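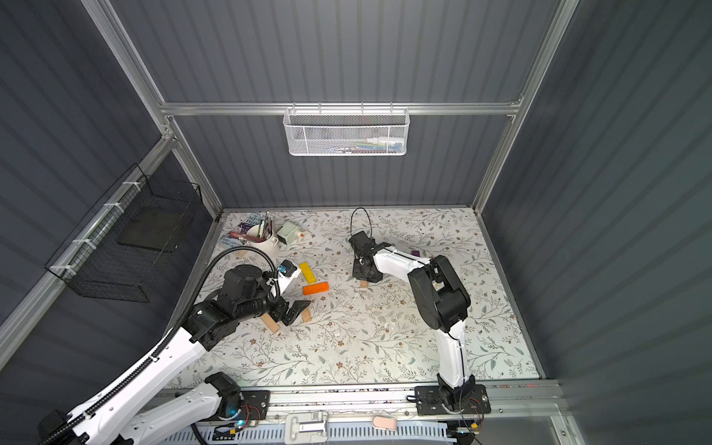
Ladan Hashemi wrote in after my last column to say I was being unfair on sellers, and that anyone who puts a mucky car up for sale deserves whatever silly offer they get. She has sold more cars than I have, she says, and every one of them went through a full valet first, seats shampooed, engine bay done, tyres blacked, the lot. Her last one went the same evening for the full asking price.

Well, fair enough, and I'm pleased for her. I still think she's wrong, or at least I think I'm right when I'm the one doing the buying, and I've been chewing it over ever since.

My view, for anyone who missed the column, is that I'd sooner buy a used car in its ordinary state. I don't mean filthy. I don't want to kneel in somebody's chips. But give me a car that's been hoovered by its owner with the vacuum from under the stairs, with a bit of grit left down by the seat runners and the tax disc holder still on the windscreen all these years later, and I'll know far more about it in ten minutes than I would about one that's spent the day with a professional.

I bought my current car, an old estate, from Kobzar Motors, a tiny place behind the railway arches with a gate that only opens one way. There was road dust up to the door handles. The boot had dog hair in it. The driver's side bolster was worn shiny, the passenger seat looked as though it had hardly been sat in, and the back seats still had that slightly stiff feel they have when they've never had children climbing over them. So one person, mostly alone, with a dog. You could read the whole life of the thing. I also found the damp patch in the spare wheel well, which a good valeter would have dried out and sprayed with something that smells of coconut, and I got 50 quid off and fixed it with a new tail light seal.

Compare that with the hatchback I nearly bought the month before. It was on the forecourt at Jutari, and it was gorgeous. Every surface gleamed. They'd done the plastics with that greasy dressing that makes everything look like it's just come out of the sea. The engine bay was so clean I could see my own daft face in the cover. I looked underneath for leaks and of course there weren't any, because it had been steam cleaned that morning! I took it for a drive, came back smiling, and put down a deposit of 100 pounds.

I went back in December to collect it and it had been standing out for long enough to tell on itself. There was an oily tide mark down the side of the block, fresh and black. The lovely plastics had gone patchy and grey. The carpets smelt of wet towel. I got my deposit back, though it took a lot of standing about in a cold office drinking their coffee, and I don't think they'd set out to cheat me. They'd cleaned it because that's what you do. They didn't know about the leak either, and that's rather my point. All that cleaning had hidden it from them as well.

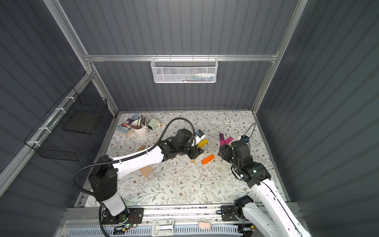 So when people tell me a clean car is a cared-for car, I always want to ask who cleaned it and when. A car that's been kept clean for years is a lovely thing. The dirt never gets into the seams, the door shuts have no black paste in them, the seat belts run back in without sulking. A car that got cleaned once, last week, for the photos, is a different animal and you can usually spot it if you know where to put your fingers. Try the hinges. Try the bit of carpet under the pedals, and the inside of the fuel flap. They forget the fuel flap nearly every time.

Leandro Retamal, who shares my lock-up and owns far too many Italian things with the bonnet at the wrong end, takes the opposite line from Ladan and goes too far the other way. He won't look at a car that's been washed. He once walked away from a perfectly nice coupé in Ulberg because the wheels were clean, and drove home in a van with no heater feeling very pleased with himself. I can't go along with that. Some people just like washing their car! My dad did ours every week whether it needed it or not, with a bucket and a leather, and that car would have been the best buy on the street for whoever got it next.

What bothers me more is the effect on the adverts. Have a scroll through any of the big listing sites and you'll see what I mean. Every car has been given the same wet look and photographed from the same low angle in the same golden light, and the words underneath might as well have been done with a rubber stamp. Immaculate throughout. First to see will buy. Drives superb. I've been to see "immaculate throughout" with a wing mirror held on by string. The seller was a nice man and I don't think he was lying, exactly. I think he'd read so many adverts that he thought those were simply the words you use, like putting "Dear Sir" at the top of a letter to someone you can't stand.

A decent advert ought to have a picture of the worst bit. That's all I'd ask for. Find the dent, the cigarette burn, the place where the lacquer's gone, and photograph it close up in plain daylight. I'd travel a long way for a car advertised like that, and I'd haggle less when I got there, too. I've knocked people down by hundreds over a scratch I wasn't expecting, mainly out of crossness at having driven all that way. Tell me about the scratch on the phone and I've already forgiven it by the time I'm on the motorway. 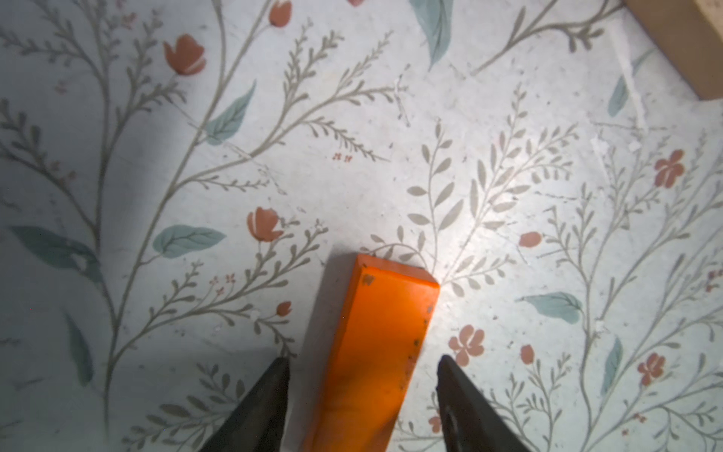
Paint is where the glossy photo does most of its mischief, bright paint especially. Reds, yellows, anything in the orange line – they glow, and your eye goes straight to the shiny part and stays there. Look at that orange block. The corner nearest the light has a hard white shine on it, and if a seller showed you only that corner you'd think the thing was spotless. Then you follow the long edge down the right-hand side and find the specks, and another little cluster of them up towards the top left, and smudges across the face. I wouldn't mind any of that on a ten-year-old car. I'd mind very much finding it after I'd paid. With a real car, take your torch, get down low and look along the panel, and do the edges first, since the edges of doors and bonnets are where the stone chips and the poor resprays give themselves away.

Ladan's other argument, and it's her better one, is money. A valet costs her less than she gets back on the price, so why on earth wouldn't she? I can't really tell her not to. If I'm selling to a stranger who's going to judge the car from a phone screen in bed, a shine probably does bring in more calls. But I do wonder about who it brings. The last time I sold something I had it done properly, by a firm called Romico who come to your drive in a little van with their own water, and they were very good. I then had a procession of people who ran their hands over the bonnet and never once asked for the service book. One chap asked whether the smell would last. The next car I sold, I just hoovered it and wrote a long, boring advert with all the faults in it, including the window that needs a shove. I had far fewer calls. The woman who bought it turned up with a torch and old jeans on and was under the sills before she'd said hello, and she paid what I asked, less 5 pounds for the shove.

I suppose it comes down to what you think the wash is for. If it's good manners, like wiping your feet, then I'm all for it and I'd do the same. Get the wrappers out, do the windows, empty the ashtray for heaven's sake. If it's there to make a car look like something it hasn't been for years, I'd rather you saved your money and knocked a bit off mine.

And leave the engine alone, please. Put the pressure washer back in the shed. I've seen what happens to an old alternator when somebody's had a jet on it, and that oil, wherever it's coming from, is the most useful thing under the bonnet to the person about to hand over the cash.

Ladan has promised to bring her next one round before it's cleaned, so I can go over it with my torch, and then bring it back afterwards so I can see whether I'd have been fooled. I've told her I'll be starting with the fuel flap.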